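Feb 11, 2026 -- stablecoin settlement replay, bench notes

Reran the Treloar replay this morning with the fee model Leonie asked for. Short version: the "instant settlement" number in the Treloar deck doesn't survive contact with our own logs, and I'd like us to stop quoting it to anyone until we know what they measured.

Setup is the same as the October runs. Test ledger, 600 simulated merchant payments, two wallets per merchant, redemption into dollars at the end of each batch. Volton node on the old desktop, Fivov wallet library pinned to the version Keith signed off. The only thing changed is the fee schedule, which now rises when the queue gets long. Before, we had it flat, and flat fees flatter everybody.

What I see:

- Median transfer is fast. Fine, no argument there. It was fast in October too.
- The slow tail is ugly. 19 payments sat in the queue long enough to hit our timeout and were resubmitted at a higher fee.
- 2 of those were resubmitted and then both copies were accepted by the wallet's local view. The ledger only took one each, so no double spend, but a merchant looking at the Fivov balance would have thought they'd been paid twice until the next sync.
- Redemption step took around 40 minutes per batch. This is the bit the deck leaves out entirely. "Settled" in their chart means the token moved. A shop that pays rent in dollars isn't settled at that point.

Kiri's view is that the redemption time is our own fault for batching. Could be. I batched because the issuer terms we were modeling charge per redemption, and one redemption per coffee eats the whole saving over a card. If she wants to rerun unbatched, the config is in the usual folder, set redeem_mode to single and clear the cache first. I'd bet on the cost line looking worse than the card baseline, but I haven't run it, so that's a bet and should be read as one.

Also not convinced by the reserve assumption. Warrick wrote in the margin of the last printout that the token "can be treated as cash for the purposes of this test." For the purposes of this test, OK. Then the same line went into the draft for Traltlow with the second half gone. A token is a claim on somebody. If we're going to model it at par the whole way through, the draft has to say we assumed par, and it should say so near the top where a finance person will read it.

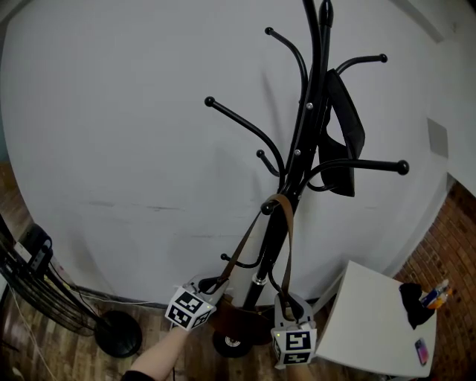

*Coat rack, bags on the hooks.*

Rest of the afternoon went on the timeout problem. First guess was clock drift between the node and the replay box. Checked both, they agree. Second guess was my fee ladder being too timid at the low end, so payments got stuck behind everyone else's retries. Doubled the first step and ran a single batch: fewer timeouts, higher total fees. That's a trade, and I don't think one batch tells us where to sit on it. Leaving the old ladder in place for now so the numbers above stay comparable.

Tane came by and asked whether real users would even notice a stuck payment. Maybe they wouldn't, if the app hides it. But then we're testing the app's manners and calling it settlement speed. He also pointed out, fairly, that our card baseline assumes no chargebacks, which makes cards look better than they are. I'd missed that. Need a chargeback rate from somewhere we can cite, and a vendor blog doesn't count.

Things I don't trust yet, own work included:

1. The retry counter. It lives in the wallet wrapper I wrote, and I found a path where a retry that fails on send doesn't get logged. Could mean the 19 is low.
2. Merchant behavior. Every simulated merchant redeems at end of batch. Real ones would hold, forget, or panic all at once, and the last case is the one worth knowing about.
3. Anything in the Treloar deck with a smooth curve and no axis label.

To do

- Fix retry logging, rerun same seed (me)
- Ask Treloar for raw timings, start and stop events defined in writing (Leonie)
- Unbatched redemption run (Kiri, if she still wants it)
- Put the par assumption back in the Traltlow draft (Warrick)
- Keith to look at the duplicate balance thing in Fivov before we report it as a bug. It may be documented behavior, in which case I still don't like it

Logs and the seed file are saved beside the October ones. Node left running overnight, please don't restart it.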